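I've started keeping almost nothing on my worktop, and I've become a bit of a bore about it. Up to 15 jars used to live out there when we were in the flat on Gaillard Road (tea, rice, buttons, you name it), all lined up against the tiles and all slightly greasy. I moved to Ilside in March and left the lot in a box.

What I've come round to is the clear jar with a screw lid, plus one little see-through tray. Get the jar out, tip what you need into the tray, put the jar away again. My sister thinks it's fussy and just makes more washing up. She's got a point! But I can see when I'm low on lentils, and I've stopped buying a third bag of them. 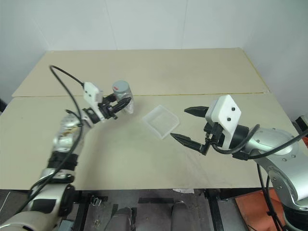 *Clear jar, grey screw lid, and a small square tray with low sides.*

People will tell you pretty tins are nicer, and they are, to look at. I had a lovely set and never once knew what was in them. You end up writing labels, then the labels go out of date, and then you put cocoa in the gravy (yes, I did).

I do wish shops sold these trays singly, mind. I only wanted one and had to buy a pack of 12, so if you live near me and fancy a tray, knock on the door.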